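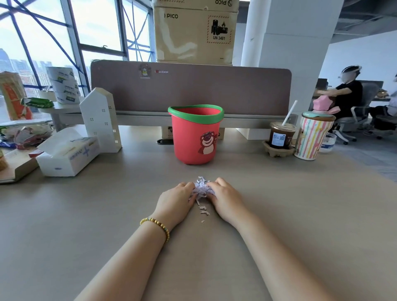
Gather the shreds in both hands before you lift them.

Every tips page swears by a damp cloth for paper shreds. I don't buy it. Wet strips cling to the desk and you end up picking them off with a fingernail. Press them into a clump with dry hands, keep the wastebasket within reach, then go back for the strays. Move the iced coffee first. As for the Nandwood desk brush, 50 uses in, mine mostly pushes shreds into the cable slot.

Loredana Zuccaro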